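Oltwood Library Reopens Sorting Room for Building Block Lending Collection

03/08/2022

The Oltwood Public Library has reopened its second-floor sorting room and resumed lending from the Hoani Collection, the library's circulating supply of building blocks for families, classrooms and after-school programs. Borrowing had been suspended while the full inventory was cleaned, re-sorted by color and repacked for circulation.

The collection now consists of 243 sets, each stored in a lidded box with a printed contents card. Before the suspension, the library had received repeated requests from teachers for sets arranged by color, which are easier to use in pattern and counting lessons than the mixed boxes lent in earlier years. The re-sorting was approved by the library board last fall as part of a wider review of children's materials.

"Our borrowers told us what they needed, and the old boxes were not meeting that need," said Glenys Ormsby, director of the library. "A teacher who opens one of the new sets will find what the card says is inside. We are grateful to the families who waited patiently while the work was carried out."

Under the new arrangement, each set is assigned to one of 11 groups. Eight of the groups are defined by color. The remaining three hold wheels and axles, base plates, and small specialty pieces such as rounds and cylinders. Pieces that are cracked, badly worn or heavily marked have been withdrawn and will not be replaced until the next budget year.

Sorting takes place at the long table by the window, where the daylight makes it easier to tell similar shades apart. Orange and red pieces were the most frequently confused in the former boxes, according to Margit Lakatos, head of children's services. Returned sets are emptied into shallow trays, checked against the contents card and separated before they are boxed again. Pieces that belong to another group are removed at this stage.

"Small white and gray parts turn up in almost every color," Ms. Lakatos said. "They are easy to miss when a box is full. In a shallow tray they can be found quickly."
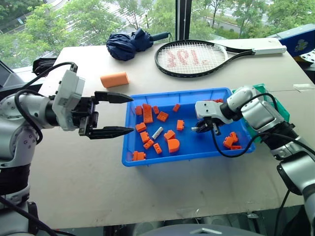 Orange blocks in a blue sorting tray at the window table.

Sets may be borrowed for 30 days by any adult holding a current library card. Classroom teachers may borrow up to four sets at one time and may renew once, provided that no other borrower has placed a hold. Sets must be returned to the children's desk on the first floor during staffed hours. They may not be placed in the outdoor book drop, as several boxes were damaged in this way last year.

Borrowers are asked to return all pieces clean and dry. Sets need not be sorted before return, but they should not be combined with pieces from other sets or from home. There is no charge for the loss of a single piece. If a substantial part of a set is missing, the borrower will be contacted by the children's desk and may be asked to pay a replacement fee.

The library recorded 431 loans from the collection in the last full year of lending. Amna Shaikh, who coordinates services to schools, said that demand is expected to rise now that the contents cards are available in advance. Teachers may request copies of the cards by telephone or in person and may reserve sets by group.

Donations of building blocks will again be accepted beginning later in March. Donated pieces should be brought to the children's desk in a closed bag or box. The library is not able to accept battery-powered parts, painted pieces or instruction booklets without their sets. Donations become the property of the library and cannot be returned.

The sorting room itself remains closed to the public except during scheduled visits. School groups wishing to see the room should write to Ms. Shaikh in care of the library at least two weeks before the proposed date. Questions about holds or overdue sets should be directed to the children's desk.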